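Thin shiny shorts: how do you fold them so they stay folded?

Posted in Laundry and Closets
July
By pegboard_jo

I have a drawer of basketball shorts and I can't keep it in order. T-shirts I can do. Jeans fold themselves. But the slick polyester shorts slide open as soon as the drawer moves, and by the end of the week it looks like I dumped the basket straight in.

What I do now is fold them in half down the middle so the legs match, then in half again from the hem up to the waistband. It looks fine on the couch and falls apart on the walk to the bedroom. I have tried doing it while they are still warm from the dryer and I can't say it helps.

The dresser is a Kallular, the one with shallow drawers, so I can't stack very high either. Do I need dividers, or am I folding wrong?

dryer_lint_dan

You are folding wrong. Roll them. Legs together, fold the crotch point in so you have a rectangle, then roll from the hem toward the waistband. When you get to the top, flip the waistband down over the roll like a sock cuff. The elastic holds it shut.

I have done it this way since high school. They survive being thrown in a gym bag.

marlow77

Rolling wrinkles the print. If you have anything with a heat transfer on the leg, a number or a team name, tight rolling will put lines across it and after enough time the lines turn into cracks. I lost a good pair that way. The lettering came up in little flakes.

Fold in thirds and stand them up on edge in the drawer. Put a divider on each side and they have nowhere to slide.

dryer_lint_dan

That is heat from the dryer, not rolling. I have shorts older than my kid and the numbers are fine.

marlow77

I hang dry everything with a print. Mine cracked where the roll was. You can believe it or don't.

quiet_hamper

Both can be true. Depends if the number is printed or sewn on. Sewn ones you can roll all day. Printed ones I fold with the print facing out and flat, and I put the crease beside it.

To the original question, I would look at what surface you fold on. I used to use the bed, and the comforter has too much give. The fabric sinks in and you can't get a straight edge. A table is better. A couch cushion is okay if it is a firm one with a tight cover.

pegboard_jo

I do it on the couch because that is where the TV is. It is fairly firm. I will try the kitchen table but I can't promise I will stick with it.

Most of mine have something printed on one leg, so I am going to skip tight rolling for now. Sorry, Dan.

Ko_and_cats

Pick them up by the trim. If yours have that stripe or band, the fabric there is usually doubled and has more body than the rest. I take hold at the trim, let the rest hang, and lay them down again from there. The slick part straightens out more when it hangs than when you push at it with your hand.

Pushing at it is what makes the creases. I watched my husband try to iron a pair with his palm for a full minute and it came out worse.

marlow77

Agree with this. Lift and lay, don't smooth.

tub_and_tile

Different view. I don't fold athletic shorts at all. They go in a bin, flat-ish, and I pull one out when I need it. The whole point of that fabric is that it doesn't hold a wrinkle for long once you put it on. I folded for years and got nothing for it.

I have 2 bins from the Vonetti closet line, one for shorts and one for socks. Lid off, toss it in, done.

pegboard_jo

I thought about that. The trouble is I share the dresser and the other person digs. If it is a bin I will find my stuff on the floor.

quiet_hamper

Then dividers. You don't need to buy any. Cut down a cereal box so it is a little lower than the drawer and tape the corners. Try it before you spend money and see what width you want. When I finally bought real ones I got the wrong size anyway and went back to the boxes.

adville_mom

I run the uniform closet for our rec league here in Adville. At last count we had 333 pieces in there, and a lot of them are shorts, so I have opinions.

We fold like this:

Lay the shorts face down. Pull the waistband out straight so the elastic is not bunched.
Fold one leg over on top of the other and line up the side trim.
Tuck the crotch point in until you have a straight side.
Fold from the hem up, stopping a finger's width short of the waistband.
Fold once more, and stand it in the box with the folded edge up.

The finger's width matters. If you go all the way to the top, the waistband makes a lump and the pile leans over. With the kids' sizes we stop after the first fold because there is nothing left to fold.

We don't roll. We tried it one season and the parents on duty all rolled differently, so the boxes were a mess.

dryer_lint_dan

Okay, for a big closet I see it. For one guy with a gym bag I am still rolling.

tub_and_tile

Face down seems backward to me. Wouldn't you want to see the number when you open the box?

adville_mom

You do see it. Ours have the number on the front of the left leg, so that leg goes on the bottom and the number ends up on the outside. If yours are on the other leg, fold the other way. Do one and look at it before you do the rest.

cold_rinse

Has anyone said fabric softener yet? Stop using it on these. It leaves a coating and makes slick fabric slicker. I quit and my folds hold better. It is bad for the stretch in the waistband too.

I bought a 50 load bottle of plain detergent with no softener in it and have not gone back.

marlow77

I can't tell any difference in how they fold, but I agree on skipping it. Mine smelled better once I stopped.

pegboard_jo

I have been using softener. I will leave it out of the next load.

Update from tonight. I did the Adville fold on the kitchen table for everything in the basket. The first 2 took me a while and the rest went fast. They are standing up in the drawer with a cereal box on one side. I opened and shut it hard a few times and one pair by the end flopped over, the others stayed. The one that flopped is the longest pair, so maybe it needs an extra fold.

I still don't love doing it in the kitchen.

quiet_hamper

For the long pair, fold in thirds from the hem and leave everything else the same. Put it in the middle with the others holding it up.

Ko_and_cats

About the trim again. With the white edge lifted, the red part under it hangs down and the leg with the print can stay flat on the cushion. Lay it back down from there and then do your first fold. 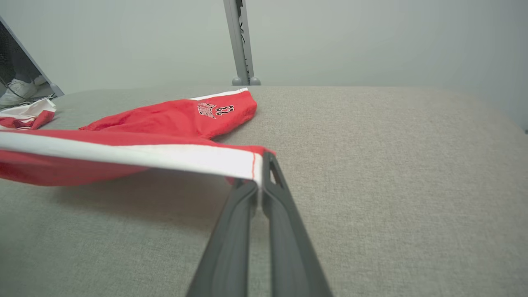
Red Bulls 23 shorts or pants, held at the white trim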